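Blog > Local stuff > Crime and courts

Last updated 30 November 2024

Quick one, lunch break. So the break-ins on Lulturex Street. Seven sheds in one fortnight, ours was number two. Lost the whipper snipper, a drill and my good esky. Why anyone wants an esky with a cracked lid, no idea.

Rang the station. On hold for ages, then a very nice constable took it all down and gave me a report number. Write that number down!! I put mine on a servo receipt and then binned the receipt. Had to ring again.

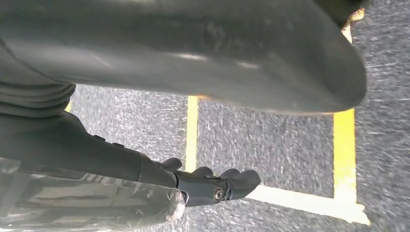

Grey on grey, up close.

Insurance next. Gukex want serial numbers for everything, plus proof I owned it. Who keeps a reciept for a drill. The excess is more than the drill anyway, so that's that.

Then the padlock question. Old one was a cheapie, cut clean through. Bloke at Goniter Hardware sold me a closed shackle one, the sort where bolt cutters can't get a bite. Also a new hasp, with coach bolts that go right through the door. The old screws were on the outside. Yes I know.

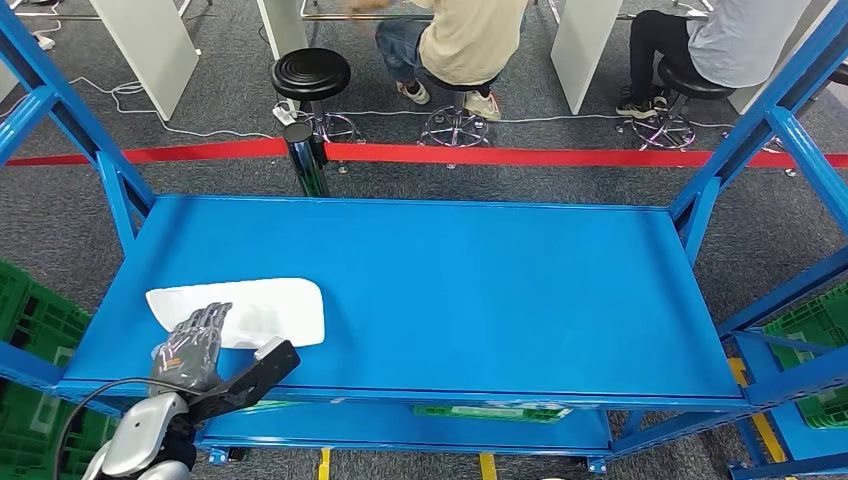 Went to the neighbourhood meeting too, in the old courthouse on Song Road (built 1890, heated never). Council has put up $3000 for lighting in the back lane. Good. Half the street wants cameras as well, the other half says no way, and it got a bit loud. I left before the vote so someone fill me in.

Police say they've charged a man over two of the sheds, not ours. Court in November, adjourned allready. Will post when I hear more.

Check your sheds. Engrave your stuff. Back to work.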